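Gripper testers wanted, two places

Skovetti says its new fingers can pick up anything on a desk. Fidier says the same about its own. We have read both brochures and believe neither – so we're paying people to find out.

You'll drive the arm by hand controller through 100 grasps per session, swap grippers halfway, and write down every miss.

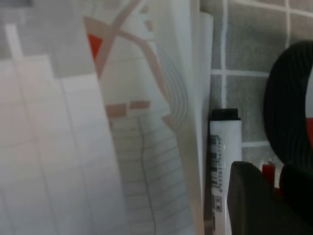 No robotics background needed. Patience is, and so is a willingness to report that an expensive part did badly. If you've worked for either maker, please don't apply.

Write to the Curum test desk by May 18, 2025.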